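How to Teach a Cleaning Chore to a Machine Without Losing Your Staff (or Your Cloths)

Last winter our office manager forwarded a brochure with the subject line "Thoughts?" Seven months later I have a great many thoughts, and most of them concern wiping.

Some background, quickly. We run the back-of-house service for Dretitell, which keeps shared offices and meeting rooms clean at sites around Dreldale. The company decided that table clearing and table wiping would be the first jobs to go partly automatic. The project got a name (Gezer), a budget, and a kickoff meeting with pastries. Then it landed on the people who wipe tables for a living, with the instruction to "just do what you normally do, but with the grippers."

If your workplace is heading the same way, these are the steps that got us through it.

Step 1. Find out what the job really is

Before anybody picks up a gripper, write down the chore as it's done by someone good at it. Ours was listed in the old manual as "wipe table." When we sat down with the crew, that turned into a full page. Which things get lifted and which get wiped around. What you do about somebody's phone. Whether a dish in the middle of the table means "finished" or "back in a minute." When to flip the cloth. How hard to press near an edge.

Pay people for this meeting. It's work, and it happens to be the most valuable hour of the whole project. Ours was held at 7 a.m., which I don't recommend.

Step 2. Pick a cloth and stick with it

We went through four kinds. Paper towel tears. Flat cotton slides out. The thin disposable kind wads up and stays wadded, like a bad mood. Microfiber with a looped texture gave us the best hold, and you can get a decent bunch of it into the tool without a wrestling match.

Whatever you choose, buy a stack of the same color. A strong color against a brown tabletop makes it much easier to check the recordings later, and you will be checking the recordings later. Blue is good. Brown is what purchasing sent us first. 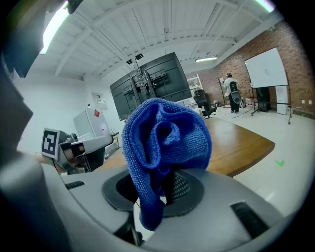

Bunching is its own skill, it seems. Our best people give the cloth a twist so there's a firm knot to press with and a loose tail that can trail along. Spread it too flat and you're dusting with a napkin. Ask your crew to show each other, and write down what they come up with. We now have a procedure for folding a rag that runs longer than our parental leave policy.

Step 3. Set up a table that looks lived in

The first tables we prepared were bare. A machine that learns on bare tables will be very good at cleaning tables that are already clean, a service for which we've had few requests.

So put things out. Dishes, bottles, phones, plants, whatever your actual customers leave behind. Move them between takes. Use at least one item that's hard to see, such as clear glass, and at least one that should never be knocked over. Do not use anybody's real lunch. We had an incident.

Leave the rest of the room as it is too. People always want to tidy up first, and you'll have to be firm with them. Chairs, cables and shelving are what a workplace looks like at four in the afternoon on a Thursday.

Step 4. Do the chore slowly, then at normal speed

Run the first few takes at half speed so the person can get used to having jaws for hands. It's humbling. People who can clear a twelve-seat conference table while carrying on a phone argument will suddenly need three tries to move a saucer. Let them swear. Then let them work up to their usual pace, and stop asking for slow takes once they have it. Slow takes teach slow habits.

A few pointers from our crew:

Keep the cloth in the hand you'd normally wipe with. Lefties, this includes you, whatever the setup sheet says.

Use the other hand to steady or shift things before you wipe near them.

Wipe toward yourself when you can. Pushing away from the body tends to roll the cloth under.

If you drop something, pick it up and carry on. The recording is more useful with the recovery in it, and your dignity has already left the building.

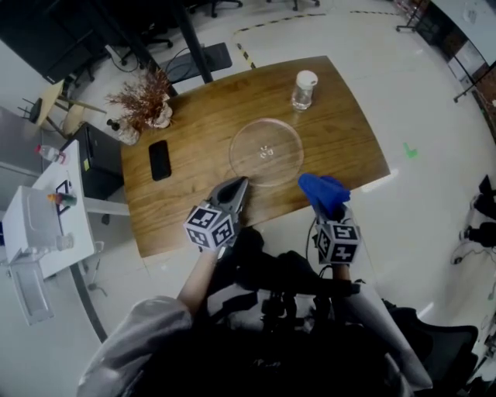

Step 5. Count the harness as lifting

This one caused the only real fight we had. The schedule assumed people could wear the gear for a full shift of 8 hours, on the theory that they used to wipe tables for a full shift and this was the same thing. It is not the same thing. You are strapped in, your arms are out in front of you, and you're concentrating the way you did on your driving test.

We now cap it at short blocks with a proper break between, and swap people onto regular rounds for the rest of the day. Output went up after that, a finding which management has since presented as its own idea. Fine. Take the breaks.

Step 6. Sort out the money and the credit before you start

People will ask, sensibly, whether they're training their replacement. Have a true answer ready. Ours was put in writing: no hours cut on account of Gezer during the trial, a higher rate for recording blocks, and first pick of the new jobs for the people who did the demonstrating. It took weeks to get signed, and I'd have started it before the pastries if I'd known.

The work has changed anyway. At our Tarlow site, where the first unit is on trial, the crew does less wiping and more of everything next to wiping: setting out rooms, dealing with spills the machine has politely declined, deciding whether an umbrella is lost property. Two of them review takes now and mark the bad ones, and they're harsher judges than any engineer. Some people like the new mix. One told me she misses the wiping, which gave her time to think. I didn't have a line in the project plan for that, and I still don't.

Step 7. Keep a rag bucket

The unit at Tarlow does the long tables well and round ones badly. It's out for service more often than the brochure suggested. On those days somebody takes a cloth and does the floor's tables by hand, which is quick, and then puts it in the wash with the others. Hot cycle, no fabric softener. It ruins the loops.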